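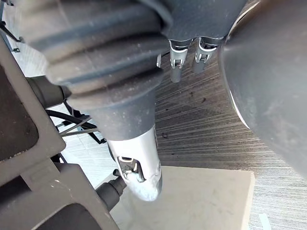

4.2 What the showcase measures

Claims for student enterprise programs rest mostly on the closing showcase, and we doubt it can carry them. A sold-out stall shows that parents came with cash. Physical traces are no safer as evidence: the dust and light scuffs on the gray rubber folds in Figure 1 could be read as hard use or as neglect, depending on what the reader hopes to find. Devadiga and Balogun report that the Sterkstead classes "learned to manage risk," yet the school had covered every loss up to 500 dollars.

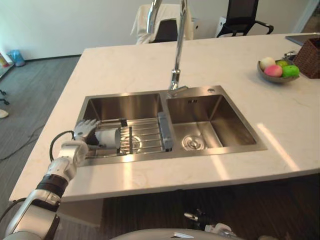

Figure 2. Island countertop with double-basin sink and gooseneck faucet.

Of the 5 teams at Tetside, 2 kept any record of costs. Shenoy treats this as a minor gap. We do not - a profit without costs is just a takings figure. Her interviews were also held at the showcase itself, with teachers in earshot.

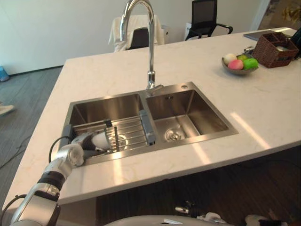

Figure 3. Wire dish rack in the left basin of the sink.

Rodrigues and Bangera did return to their students in August, and found that few could explain how they had set a price. Theirs is the only follow-up we located, and it is small.

We use cookies to improve your reading experience. Accept | Manage settings

Contact the editors | Back to top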